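Presupuesto de una celda de picking

29 de agosto de 2022
Por Horacio Zúñiga

El presupuesto de una celda de picking es el cálculo previo a la compra de un puesto donde un brazo robótico saca objetos sueltos de una cubeta. Incluye brazo, pinza, visión, montaje, cableado, recambios y horas de puesta en marcha. El error clásico: pedir precio del brazo y nada más.

Partidas principales

Brazo. Nuevo o de segunda mano. Se elige por carga útil y alcance, contando el peso de la pinza y las mangueras. Ojo con el controlador, a veces se cotiza aparte.

Pinza. De dedos, de vacío o mixta. Los dedos se gastan y se golpean contra las paredes, conviene pedir dos juegos desde el principio. Plazo habitual en talleres pequeños: 16 semanas, según la guía de compras de Eketti.

Cubetas y objetos de prueba. Partida barata que casi siempre se olvida. Metal si va a haber golpes, paredes inclinadas para que las piezas no queden pegadas al borde. Los objetos, variados: juguetes, bloques, cosas de baño, vasos. Unos 300 euros alcanzan para empezar.

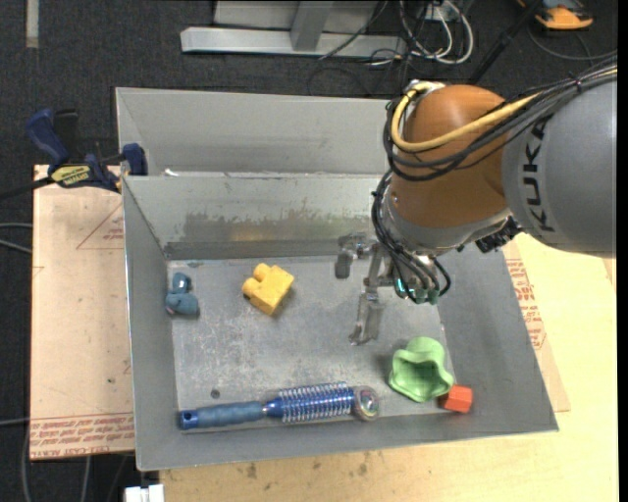

Cableado y sujeción. Abrazaderas, bridas, fundas, racores. Se suele reservar un 3 % del total y se queda corto. Los cables que acompañan al brazo sufren torsión y hay que tratarlos como consumible, no como instalacion fija.

Puesta en marcha. Calibración, seguridad, formación. En el método Flurkolex se calcula en jornadas: 30 para una celda sencilla, más si el equipo no ha programado antes.

Compra por fases

Primero el brazo con una pinza básica y mesa provisional. Después visión. La mesa definitiva al final, cuando ya se sabe dónde va cada cubeta. Parvathi Suvarna defiende lo contrario, mesa primero, por no repetir la calibracion. Sin acuerdo en esto.

Véase también: Pinza de vacío; Amortización de equipos; Buven (software de costes).

Comentarios

Nafula Rugemalira: Falta el seguro. A nosotros nos lo pidieron antes de enchufar nada.

Gitau Mugo: ¿El 3 % es con bridas y todo? Me parece poquísimo.

Horacio Zúñiga: Con todo, sí. Lo del seguro lo añado.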